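Octubre, por la noche

Hoy tocaba seguir con los armarios. Rory Dalgleish quiere llegar a 2000 demostraciones antes de pasar los datos a los de Ketance, y vamos bien de número pero mal de variedad. Él lo ve como un problema de cantidad. Yo llevo días diciéndole que si todas las recogidas empiezan igual, con la mano entrando recta y el objeto en el centro, el modelo aprenderá eso y nada más.

He llegado a las 9 y he empezado por la calibración. El mapa de la cocina lo rehicimos la semana pasada y sigue siendo válido, así que sólo he comprobado la apertura de la pinza: cerrar del todo, abrir del todo, tres veces, y mirar que los marcadores de los dedos se lean en todo el recorrido. En la segunda pasada se perdía el derecho cuando los dedos estaban casi cerrados. Lo he limpiado con un paño seco y ha vuelto a leerse. Apuntado en la hoja.

Por la mañana, objetos pequeños en el estante de arriba de la cocina. La tarea es abrir la puerta, coger, sacar, dejar en la encimera y cerrar. Lo de cerrar lo hemos añadido nosotros, Okier no lo pedía, pero sin ese final las secuencias se quedan cortas y luego cuesta encadenarlas. He tenido que tirar cinco por ir demasiado rápido en la salida. Cuando uno lleva una hora haciendo lo mismo acelera sin darse cuenta, y en la reproducción se ve el giro de muñeca todo borroso. He vuelto a poner el metrónomo en el móvil. Es aburrido pero funciona.

También he estado con las etiquetas de texto. Rory escribe "coger el bote" para todo. Yo prefiero decir de dónde y adónde, aunque tarde más. Hemos quedado en una plantilla corta: verbo, objeto, origen, destino. Las anteriores habrá que revisarlas a mano, y me temo que me va a tocar a mí.

A mediodía ha llamado la persona de Zestness que lleva el almacenamiento. Dice que las subidas de ayer llegaron con dos carpetas duplicadas. Era culpa mía, corté la transferencia y la relancé sin borrar lo anterior. Lo he arreglado antes de comer. Me ha pedido que a partir de ahora suba por bloques de 10 episodios y espere la confirmación de cada uno. Es más lento, pero lo haré así.

He comido en la mesa de fuera, lentejas de ayer. Media hora y vuelta.

Por la tarde he pasado al armario blanco y gris, con las dos puertas abiertas desde el principio. Aquí la tarea es sólo la recogida en el hueco de abajo, de frente, con un dedo a cada lado del objeto. Parece lo más fácil de todo y sin embargo da bastantes fallos. El estante queda encima y obliga a entrar con la mano baja, y desde la posición en que me pongo yo, los propios dedos tapan buena parte del objeto justo cuando más falta hace verlo. He probado a acercarme con la pinza más abierta y a esperar un segundo antes de cerrar. Así el tramo final queda más claro en la grabación. Los fallos los guardo en carpeta aparte, con su nota, por si más adelante queremos usarlos como ejemplos negativos.

He cambiado la posición de partida cada pocos intentos: de pie, en cuclillas, un poco desde la izquierda, un poco desde la derecha. Las rodillas se han quejado. Mañana me traigo el cojín.

Lo que sigo sin resolver es la luz. El interior sale muy claro y no sé si conviene bajar la exposición o dejarlo así y que el modelo se acostumbre. Rory dice que lo dejemos. Yo grabaría una tanda de cada manera con la misma tarea y compararía. Se lo he escrito y no ha contestado todavía.

A última hora ha llegado el paquete de Saraç con las almohadillas de repuesto. Vienen del mismo material pero un poco más rígidas que las que tenemos puestas. No las he montado. Si las cambio a mitad de la serie, los agarres de antes y los de después no serán comparables, y prefiero terminar esta tarea con las viejas. Las he dejado en el cajón con una nota para que Rory no las ponga por su cuenta.

Balance del día: cocina terminada salvo el cajón de los cubiertos, armario por la mitad. Me queda subir el último bloque y ya no me apetece esperar a la confirmación, pero lo he prometido. Mientras sube, repaso las notas de la tarde y preparo la lista de mañana - primero el armario, luego el cajón, y si da tiempo, empezar a corregir etiquetas. 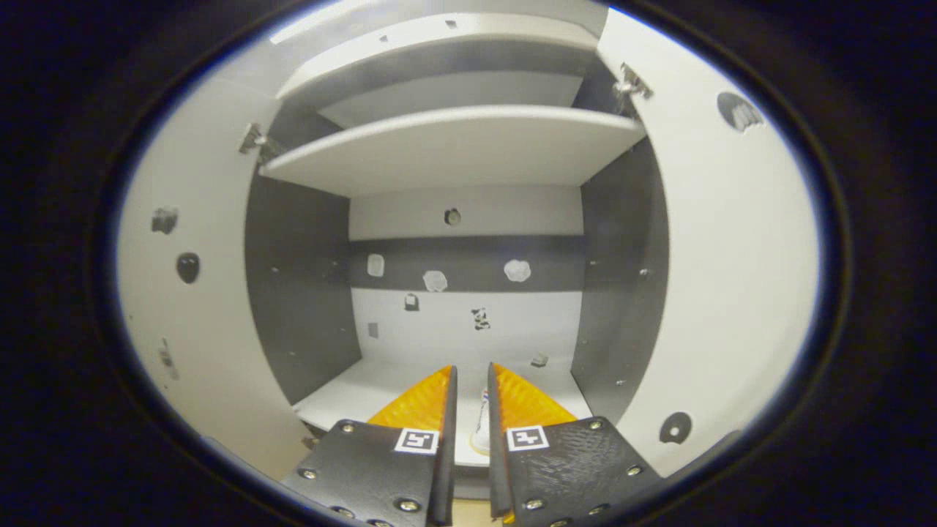
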